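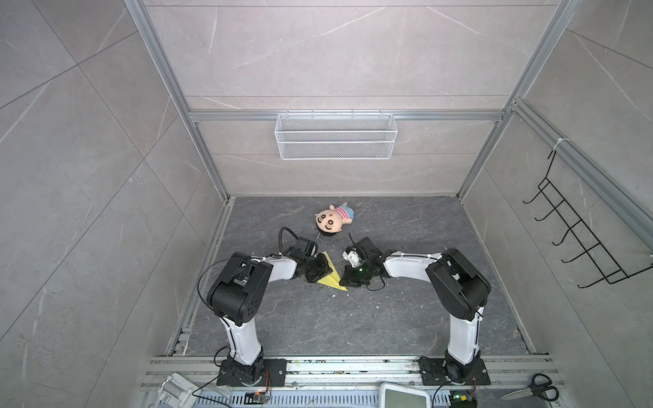 Pale grey with white veins, basket on the back rail

Marble-look or the real thing for a tiny shower room?
Posted by ullah_totdale, January 19, 2021

Hi all, long time reader, hardly ever post. We're finally doing the downstairs shower room (it was avocado, it was awful) and I've got myself in a right tangle over tiles. I love the grey marble look and I've wanted it for years. My other half Narendra says if we're having marble we should have marble and not a photo of marble stuck on a tile. I say I'm the one who cleans it!

Bansal in town have quoted us £171 more for the real stuff, which isn't as terrible as I was expecting as it's such a small room. Has anyone lived with both? And do you go the same colour on the floor or darker? I keep changing my mind and the tiler wants to know by the weekend.

grout_expectations wrote:
Lived with real marble for 7 years in the last house. Never again. Shampoo marks, hair dye marks, a ring where somebody (my son) left a can of shaving foam. You're supposed to seal it and we did the first year and then life happened. Get the porcelain and spend the £171 on a decent shower head.

kazue_o wrote:
Going to disagree with that. Ours has marks too and I don't mind them one bit, it's stone, it gets a bit of a face on it after a while. What I can't bear with the printed ones is spotting the same vein twice. Once you've seen it you're sat on the loo staring at it every morning. If you do go printed, ask how many different faces there are in the range and make the tiler lay them all out on the floor before he sticks a single one up.
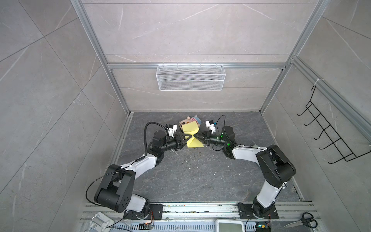

Big panels, thin seams, rack on the right

Semiden do one that isn't bad for repeats by the way. My sister has it in her en suite and I had to really look.

TeoFig wrote:
Does anybody else think it's all a bit hotel? Sorry Ulla! I had 14 samples lined up along the bath last July and every grey one made the room feel like February. We went for a plain warm white in the end and put the money into the window.

ullah_totdale wrote:
Ha, no offence taken, I LIKE hotels. Samples are a good shout though, I've only had two home and both from the same shop. Kazue I've now been round the showroom looking for twins and you've ruined it for me, there were three in a row with the same squiggle.

Nobody's said anything about planning the layout. I tried doing it on squared paper and ended up with a silly little sliver down one side of the door, so I gave up and started cutting out paper shapes full size.

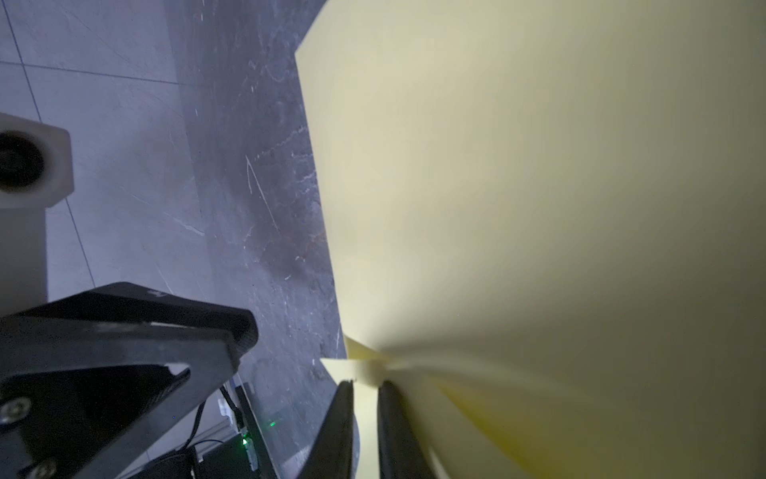 Blu-tacked to the wall they look ridiculous but I can now see that starting from the middle is the way to go, with the cuts at both edges about the same. The niche has gone as well. Narendra wanted one and I've never seen a niche without a puddle in it.

grout_expectations wrote:
Good riddance to the niche. Whatever you pick get the grout right, a mid grey, and not the bright white Mellatik our fitter swore by. It was beautiful for a fortnight. I've been at it with a toothbrush ever since.

akash_k wrote:
Darker on the floor, definitely. It hides the damp footprints, and with pale walls it stops the whole room floating off. Only grumble is that anything light shows up on it, so talc, fluff, toenails, the lot.

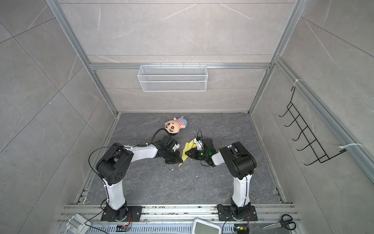
Charcoal floor, white and yellowish bits showing

kazue_o wrote:
Toenails, thank you Akash.

TeoFig wrote:
Still say warm white.

ullah_totdale wrote:
Right, porcelain on the walls, darker floor, mid grey grout. Narendra is sulking but he's been promised the shower head. Now does anyone know if I need a trim where the tiles stop at the window, or can they just be mitred? Tiler says trim, YouTube says mitre.

grout_expectations wrote:
Trim. Mitred edges chip if you so much as look at them.

kazue_o wrote:
Mitre! Ours is fine. Depends on your tiler, so ask to see one he's done.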